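Droseo releases planning update for wrist-camera picking

Droseo has released version 3 of its motion planning software for tabletop robot arms, adding a module that decides which camera images are sharp enough to act on. The update became available to existing customers in March.

The module, called Flatik, scores every image from a camera mounted at the wrist or gripper before it reaches the object detector. Images that fall below a set threshold are held back, and the planner keeps working from the last good view until the arm slows down.

Earlier versions passed every image through, said Benedetta Bellini, who leads perception work at the company. During fast moves the detector would sometimes merge two neighboring parts into one, and the planner would then aim for a point between them.

"The arm would close on nothing and go back for another try," Bellini said. "We were spending a lot of cycle time on bad guesses."

Droseo tested the release on 2000 recorded picks. Failed grasps caused by wrong object positions fell by up to 30 percent compared with the previous version, the company said. The largest gains came on tables with small, closely spaced parts.

The scoring step runs on the same computer as the planner and needs no extra hardware. Users can set the threshold by hand or let the software pick one from a calibration run of 500 images.

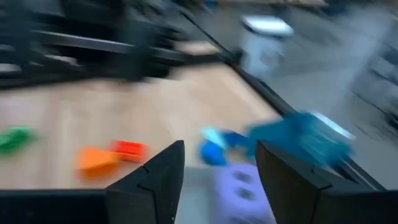
Motion blur in a wrist-camera view of colored parts on a wooden tabletop. Photo: Droseo

Cekel, a systems integrator that had early access, said setup took most of an afternoon. Fadi Matar, an engineer there, said the default threshold was too strict for cells with dim lighting and had to be lowered.

"It threw away images we could have used," Matar said. "Once we changed that, it ran fine."

Droseo said a lighting preset is planned for the next minor release. The log viewer has also been changed to show rejected images next to the planned path.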